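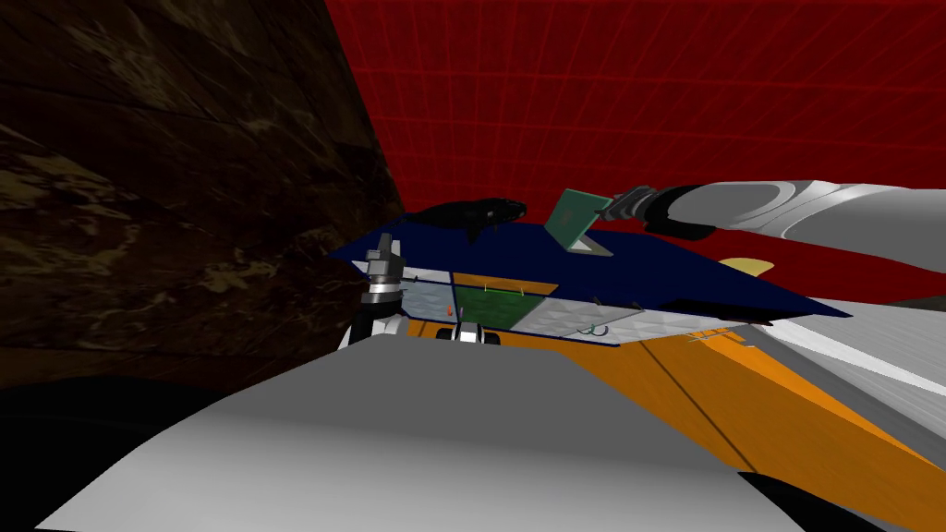

Simulated cell, bench model, view past the body. Right gripper up by the green board.

Notebook, two-arm cell (sim side), April

Started 9.20. Plan for today was to get the bench model back into a state where the Sastano jobs can be run on it again. They have been failing on the reach check after the panel was moved in the model, and I would like the model right before anyone touches the offsets on the real cell at Drutstead.

Loaded the scene from the shared Kitlow folder. The one called bench_new, leave bench_old alone. It opened with a warning about a missing mesh for the gripper cover, same as last month. Ignored it. The cover isn't in the collision set so it makes no difference to reach.

Zeroed both arms, then jogged each joint a little either way to see that the signs were right. Left arm fine. Right arm wrist was turning the wrong way against the jog panel. The sign had been flipped in the joint file, I think when the file was merged. Put it back, saved, reloaded, jogged again. Fine now. Whoever has a local copy of the joint file please throw it away and take the shared one.

Next the tool offsets. The model had the left tool length from the old Bataineh fingers. We changed those on the real arm a good while ago and it never got copied across. New length is 145 mm from flange to fingertip, both sides. Entered it for left and right and checked the tip point by pivoting the wrist about a fixed spot. The tip stayed put on the left. On the right it drifted by 3 mm over the full swing, and I traced that to a small rotation in the tool frame that someone had typed in by hand. Set to zero, drift gone.

Approach to the green board, right arm. The taught point was too high and too far out. Moved it in, first in free space and then with collision on. The black object on the panel was left where it is, as the jobs expect it there. I did check the forearm against it with collision on and nothing was flagged.

Tea, then camera views. The body view has a lot of grey shell at the bottom, and the detection step keeps trying to match edges on it. Drew a mask along the ridge and loaded it in the detection settings. Mask file sits next to the scene. It needs redrawing if the head angle is changed, so please don't change the head angle.

Ran job 1761 at quarter speed, collision on. Stopped on the second move with a reach error. Log said elbow limit, right arm. Gave it a different elbow seed and it went through. Ran it 7 times at quarter speed and then once at full speed, no stops. 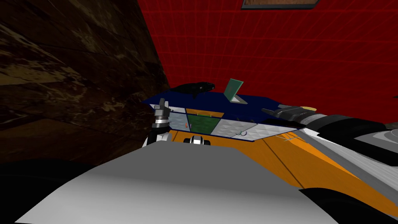
Other body view of the same bench. Both arms at the panel, thin blue loop on one of the diamond tiles below.

Went over the tiles under the panel after that. The diamond texture is heavy going for the detection, it finds corners everywhere. I turned the texture contrast down in the material file and the false hits dropped off a good deal, but it is still picking up the odd one on the tile with the loop on it. The dark green tile gives no trouble. I would rather not swap the textures for plain ones, as the real tiles are just as busy and we would only be moving the problem to Drutstead.

Thin white lines showing on the orange surface in this view, below the tiles. Not sure what they are. Could be cable meshes that have lost their thickness, could be a debug overlay left on. Switched off the overlays I know of and didn't get to the bottom of it. They have no collision shape so they can wait.

Also had a go at the left arm parking point. It parks upright at the left end of the panel and covers part of a tile in the body view. Tried parking it further out but then the first move of the Sastano jobs takes nearly twice as long. Put it back as it was.

Saved everything at 15.40 and pushed the joint file, tool offsets, mask and material file. Scene file itself not changed.

Still to do:
Copy the new elbow seed into the other Sastano jobs, only 1761 has it so far.
Ask Bataineh for the proper cover mesh so the warning goes away.
Find the white lines.
Check the right tool frame on the real controller for the same stray rotation. Do this with the arm in slow mode and the panel clear.
Update the sheet on the cell door, it still gives the old finger length.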